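Moving Lunch Service to a Shorter Menu
4 min read

In August the decision was made to reduce the lunch menu at Gumis from 30 dishes to nine. This post sets out the grounds for that decision and the results to date.

The long menu had grown by habit. Each season added two or three dishes and removed none. By spring the kitchen was holding stock for plates that were ordered twice a week, and the invoices from Besik, our dry goods supplier, ran to several pages. Waste was highest in fresh herbs and soft cheese.

Guests were also waiting too long. A table of four could order four dishes that shared no preparation at all, and the line cooks had to work each one separately. The lunch period lasts 90 minutes — there is little room to recover once the first orders fall behind.

The dishes that remain were chosen on sales and on shared ingredients. The lentil soup stays, as does the chicken plate. The burger was retained after some debate, with one cheese and one bun, and the bread now comes from Paretti each morning.
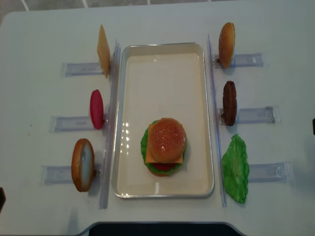
Regular guests were given notice by a printed card at the counter. Several asked for the eggplant dish to be restored, and that request is under review for the winter menu. Prices have not changed. The dinner menu is not affected.

A further report will follow when the new ordering sheets have been in use for a full quarter.

Comments (3)

gautam_fan304: Please bring back the eggplant. I would pay more for it.

Lunch Regular: Service was much quicker on my last visit. Is the soup still vegetarian?

R.: Does the same apply to takeout orders?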